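# Folding T-shirts so that they stand in the drawer

*Part two of my laundry pages. Part one was about sorting by color.*

I fold every Sunday after lunch, and for many years I did it badly. My T-shirts were in high piles, and each time I wanted the one from the bottom, the whole pile fell over. Then my neighbor Moataz Ouali showed me how his family does it, with the shirts standing in a row like books. I changed two small things for my own drawer, which is 16 cm deep on the inside, and I am writing the method down as I do it now.

You need:

- a table that is longer and wider than the shirt
- the shirt, fully dry
- a ruler, only for the first time
- the drawer or box where the shirt will live

A bed also works, but it is soft and the edges come out less straight. I don't recommend the sofa.

## Before you start

Measure the inside height of your drawer and subtract one or two centimeters. This is the height of your finished packet. For me it is 14 cm. Write the number on a small paper and leave it in the drawer, because you will forget it (I forgot it twice).

Check that the shirt is dry at the seams and under the arms. These places dry last. If the cloth is cool when you press it with the back of your hand, hang it for one more hour. A damp shirt in a closed drawer will smell after a few days, and then you must wash everything again.

Empty the chest pocket, if there is one. Close any buttons.

## Step 1: Lay the shirt flat

Put the shirt on the table with the front up and the neck away from you. Hold the hem with two hands and pull it gently toward you, then let go. Next, put your palms in the center of the chest and move them out to the sides. Do this two times, once high and once low. You are pushing the air and the big wrinkles out. Small creases can stay, they do not disturb the fold.

Now look at the hem. Most of my shirts are not straight there after some months of washing, one side hangs lower than the other. Do not pull the short side to make it equal. It will go back in one minute, and you can stretch the seam. Take the shoulders as your guide and let the hem be a little crooked.
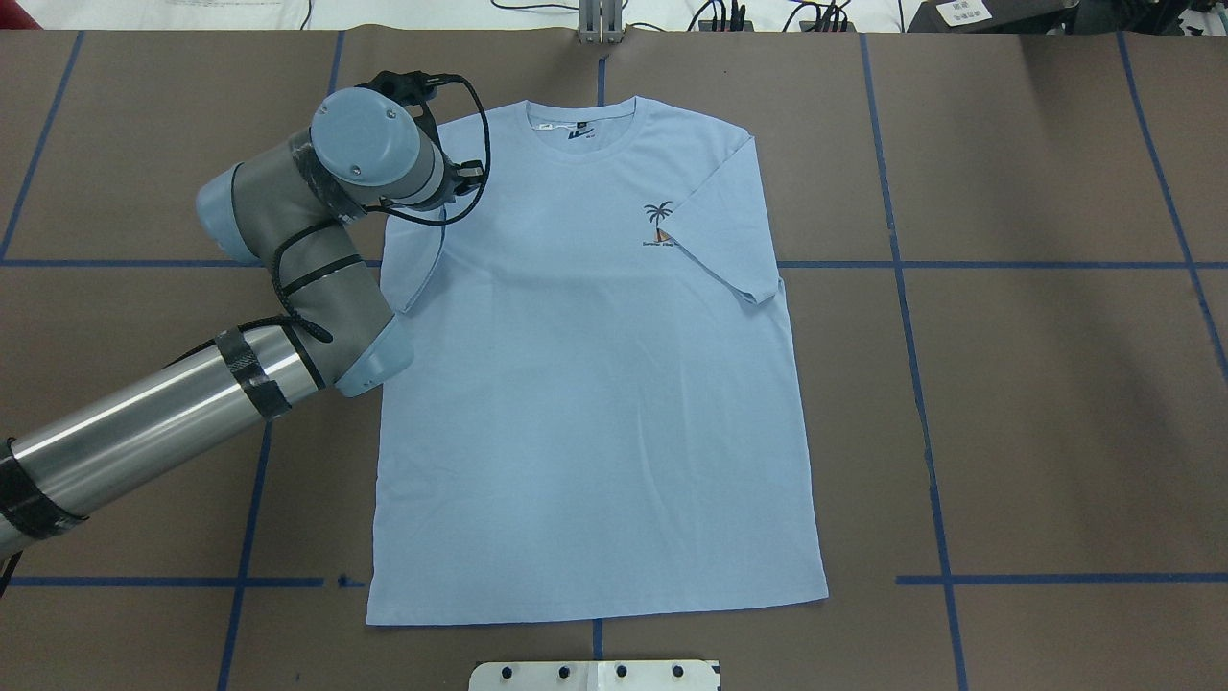 *Light blue T-shirt, front up, with the sleeve on the motif side turned in over the body.*

## Step 2: Sleeves

There are two ways, and I have used both.

**Sleeves first.** Fold each sleeve in over the body, so the side of the shirt becomes one long line from the shoulder to the hem. With short sleeves the cuff will lie diagonally. This is fine. Smooth it with one finger, so there is no second fold hiding underneath.

**Sleeves together with the sides.** Leave the sleeves out and fold them in the next step with the side panels. It is faster, but the sleeve can stick out at the other edge and you have to turn it back.

I prefer the first way for soft, thin shirts and the second for thick ones. If your shirt has a small embroidery on the chest, pass your hand under the sleeve before you press it down. Embroidery is stiffer than the cloth around it, and the sleeve can catch on it and make a bump.

## Step 3: The sides

Imagine a line from the middle of one shoulder straight down to the hem. Fold the side over on this line. Repeat with the other side. The two edges should meet in the center of the shirt or lie a little over each other. You now have a long strip.

Check the width at the top and at the bottom. If the bottom is wider, open one side and fold it again a little more inside. It is better to correct now, because every mistake becomes bigger when the strip is folded again.

## Step 4: Up from the hem

Take the hem and bring it up toward the neck, but stop before the collar. Leave a space of two fingers. The collar is the thickest part, and if the hem lies on top of it, the packet will not close well.

Then fold in half again, or in thirds if the shirt is long. Compare with the number on your small paper. If the packet is too high, fold in thirds. If it is too low, you can leave it, it will only lean a bit.

The last test is to stand it on the table. A good packet stands alone. When it falls, the reason is usually air inside, so press it flat with your palm and try again.

## When the cloth bunches up

It happens most with thin jersey. You pinch the shirt in the middle, the cloth gathers under your fingers, and after this every fold goes in a wrong direction.
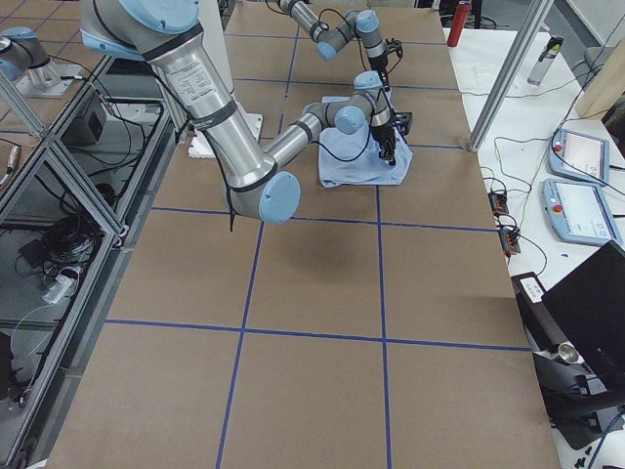
Do not try to repair it fold by fold. Find the two shoulder seams, hold one in each hand, lift the shirt completely from the table and shake it once. Then put it down again from the hem side, slowly, so that the hem touches first and the neck last. Start from Step 1. It sounds like more work, but I timed it on my kitchen clock and the repair always took longer.

It helps also to pick up the cloth near a seam. The seam is firm and it does not collect between the fingers like the open part does.

## Putting them in the drawer

Stand the packets with the smooth round fold up and the loose edges down. Fill from the back to the front. In my drawer there is place for 16 shirts, but with 16 it is difficult to take one out, so I keep fewer and the drawer closes without pushing.

If the row is not full, put a folded towel or a shoe box at the end. Otherwise the front shirts slide down when you open the drawer quickly.

## Small questions I received

**Karim Metwally wrote to ask about children's shirts.** Use the same steps, but skip the second fold in Step 4. Small shirts become too thick for their size.

**Do I iron before?** For T-shirts, no. I only iron the ones with a collar, and those go on a hanger.

**How long does it take?** I fold 7 shirts while the tea is getting ready. In the beginning I needed the whole afternoon for one basket, so please have patience with the first ones.

Part three will be about fitted sheets. I am still practicing the corners.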